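3.2 Floors and the foot of the furniture

The homes in the Tustance group differed more in their floors than in any other part of the room. Of the 35 households, nine had a smooth, pale floor running through from the living space to the storage wall, and the rest had boards, tiles, carpet or a mixture. We had expected the type of floor to matter mainly for how long cleaning took. In the diaries it came up far more often in connection with tidying, and in particular with the decision to stop.

Participants with patterned or dark floors tended to describe a room as finished when the larger objects had been put away. Those with pale floors went on for longer and wrote about smaller things: crumbs, thread, grit from shoes, the backs of earrings. Several said that they did not sweep the whole room but picked such things up one at a time as they noticed them. One participant wrote that she could "see every bit from the sofa" and that she would get up for it, sit down, and then see another.

The strip of floor in front of drawers and low cupboards was mentioned in 283 diary entries. It is used differently from the middle of the room. People stand or kneel on it to sort clothes and papers, pull drawers out over it, and put things down on it that are waiting for a place. It also tends to be in shadow, so that small debris is harder to pick out close to the unit than a short way in front of it. Figure 4 shows a floor and wall of the pale type, with a slightly darker band across the floor in front of the storage unit and a single small speck further out. Marks of this size were rarely recorded by households with boards or carpet.

Figure 4. Light cream floor, plain white wall and storage unit with drawers. A tiny dark speck is visible on the floor.

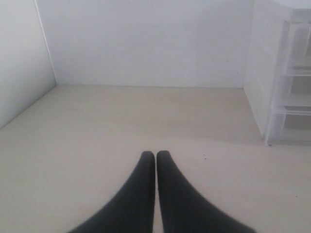

3.3 Drawers as a place to put things off

Most households used at least one drawer for items that had no agreed place. The contents were much as earlier work would suggest (Masilela, in preparation): chargers, keys, instruction leaflets, tape, spare buttons. Over 1,000 items were entered in the drawer lists, and batteries appeared in nearly all of them. We did not ask participants to say which items they considered rubbish, although many did so in the margin.

The drawer was usually the lowest or the one nearest the door. Items went in during the evening tidy and came out again only when something was needed, at which point the person often sorted part of the drawer and left the rest. Full clear-outs were uncommon. They were linked to moving furniture, to visitors staying overnight, or to the drawer no longer closing.

The Engelbrecht households, which were recruited in June from a single block of flats, were an exception. Their built-in units had shallow drawers, and participants complained that nothing bulky would fit. Loose items were kept in bags on top of the unit or on the floor beside it, and tidying was described as moving the bags. Two of these participants bought a set of plastic trays during the study and reported no change in how often they tidied, though both said that they found things faster.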